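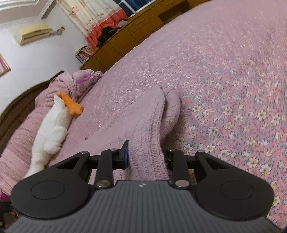

Robots Learning to Tidy Up: Open Day at Lokon

Picking up a towel is easy for you. You probably learned to do it before you could talk. For a robot it is one of the harder jobs around the house, and at the Lokon workshop in Fidville there are people who spend most of the week on it.

Once a year, in July, Lokon opens its doors to families for a day. Visitors can watch the work, ask questions and try some of the tools. This page explains what you will see and what some of the words mean.

What is a gripper?

A gripper is the part of a robot that does the job of a hand. Your hand has five fingers, and each one bends in several places. Many grippers have just two fingers that move together and apart, a bit like a pair of kitchen tongs.

Two fingers sounds like very few. Try this at home. Hold one hand behind your back and use only the thumb and first finger of the other hand. Now pick up a sock, a spoon and a book. The spoon is easy. The book is heavy and wants to swing. The sock works well if you pinch it in a good place, and badly if you don't.

The grippers you will see at Lokon are black, with blue pads at the tips of the fingers. The pads are the part that touches things.

A gripper with no robot

Some grippers are joined to a robot arm. The ones used in the bedroom at Lokon are hand-held. A person holds the gripper and does the job with it, and a camera on the gripper records what happens.

Why would a person do the robot's job? Think about how you learned to tie your shoes. Somebody showed you, probably many times. A robot can be shown things too. The computer that will run the robot is given lots of recordings of a job being done. It looks for what the recordings have in common: where the fingers were, when they closed, which way they moved next. This is called learning from demonstration. A demonstration is just a showing.

Using the same kind of gripper for the showing and for the robot helps a lot. A person's bare hand can do all sorts of things that a two-finger gripper can't, so a recording of a bare hand would leave the robot with moves it could not copy.

Why cloth is hard

A cup is always the same shape. You can turn it upside down or push it across a table and it is still cup-shaped. Engineers call this a rigid object.

Cloth is different. A towel can be flat, rolled, folded, bunched up or hanging over the side of a chair. Every time somebody drops it, it lands in a new shape. If you pull one corner, the rest of it moves in ways that are hard to guess.

Cloth also hides itself. When a towel is folded, you can't see the middle. You know the rest of the towel is in there, since you have seen towels before. A robot has to learn that.

Then there is the problem of what belongs to what. A pink towel on a pink bedspread is a hard puzzle for a camera. Where does one stop and the other start? If the fingers close in the wrong spot, they may pinch up the bedspread as well, or the bedspread alone. A person can feel the difference and see it quickly. A robot needs to have seen plenty of both before it can tell them apart.

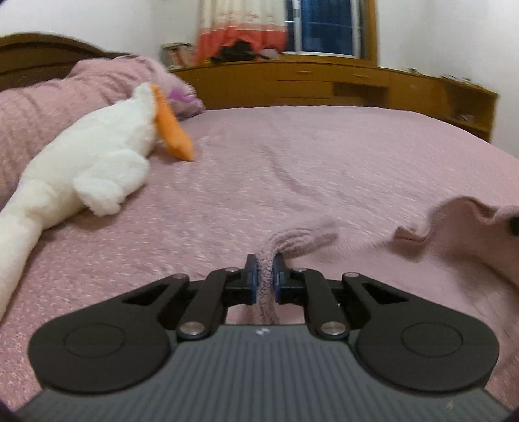

The practice bedroom

The bedroom is upstairs in the Baran building, next door to the main workshop. It has a bed, a long wooden cabinet, curtains and the kinds of things people leave lying around. Visitors sometimes expect a laboratory with white walls and bright lights. Real bedrooms have patterns, pillows, toys and piles of clothes, and a robot that can only work in a bare room is not much use to a family.

The white toy bird with the orange beak stays on the bed during the demonstration. Please leave it where it is when you visit the room.

The project that uses the bedroom is called Tosteo. So far the Tosteo team has made almost 3,000 recordings, and 164 of them were made on last year's open day with visitors watching. Each one is short. The person picks something up or moves it or lays it down again, then stops, and the next one begins.

If this sounds dull, some of it is. People who work with robots repeat the same small job over and over. They change one thing each time, such as where the towel starts or which end is lifted first.

One gripper or two?

Plenty of jobs need two hands. You can drag a blanket with one hand, but it is much easier to spread it out flat if you hold two corners. Folding is the same. One hand holds the cloth still and the other brings the edge across.

Working with two grippers is harder than working with one. They must not bump into each other. They must not pull against each other either, or the cloth stretches or slips away. 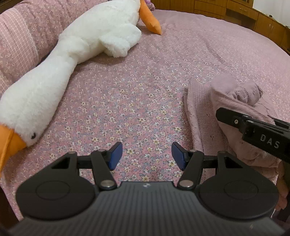 Timing matters as well. Suppose one gripper lets go before the other has a good hold. The cloth drops and the job has to start again. People get this right without thinking, and it can feel strange to slow down and notice the order in which your own hands do things. Watch yourself fold a T-shirt some time. One of your hands is nearly always waiting for the other.

Do mistakes count?

Yes. Some recordings of mistakes are kept. A robot that has only been shown perfect tries may not know what to do when something slips. If it has seen a person lose hold of the cloth, look for a better place and try again, it has something to copy.

What you can try

There is a table downstairs with grippers for visitors to use. They are worked by hand and have no motors. You squeeze, and the fingers close. The jobs on the table are:

Pick up a washcloth by one corner.
Move a sock from one tray to another.
Fold a dish towel in half with a partner, one gripper each.

The dish towel takes most people a few tries. The table is open to anyone age 7 and up, and younger children can use it with an adult holding the other side.

Demonstrations in the bedroom start on the hour. The room is small, so only 5 visitors can go in at a time, and you may have to wait on the stairs.

Words to know

Gripper: the part of a robot that holds things.
Demonstration: showing how a job is done.
Rigid: keeps its shape when you move it.
Recording: what the camera saved while the job was being done.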